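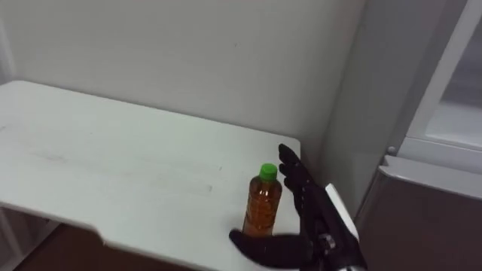 Cleaning scuffs from a white tabletop

Gray smudges and long streaks on a matte white top are usually transferred material and sit on the surface. Wipe with warm water and a drop of dish soap, then dry with a clean cloth. For marks that remain, use a damp melamine sponge with light pressure. Test it at the back edge first; it can leave a shiny patch.

Check drinks bottles before they go down. A tight screw cap keeps tea off the top, and tea left overnight stains a worn finish. 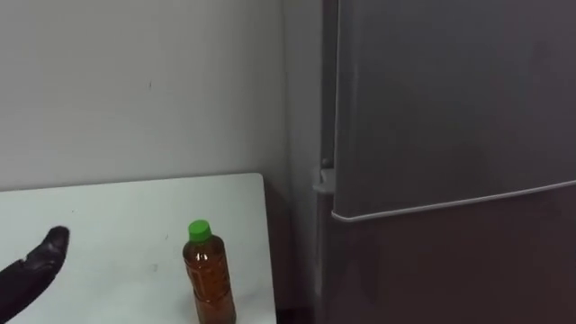 Baking soda paste is the next step. Leave it for 14 minutes and rinse twice. If sanding is unavoidable, stop at 3000 grit, used wet.

Table next to a refrigerator

Leave a narrow gap between the table end and the side panel. Contact transmits compressor vibration and rubs both finishes. Vacuum the gap with a crevice tool every January.
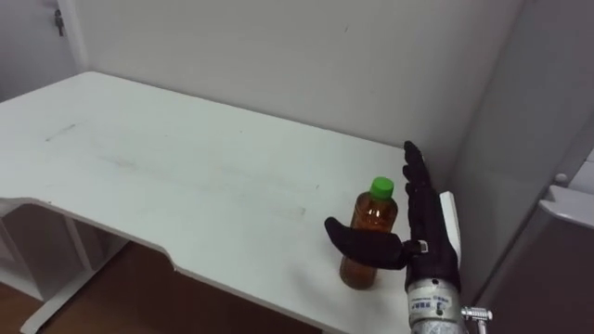
Lise McIntyre writes that she runs a strip of felt along the table end instead, and replaces it when it packs flat.

Refrigerator fronts

Wipe brushed finishes along the grain. Use 80 ml of white vinegar to a liter of water, applied to the cloth and never sprayed at the door seals. Buff dry.

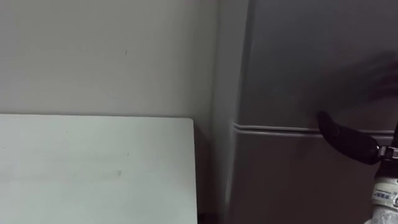 Gray two-door refrigerator beside the white table.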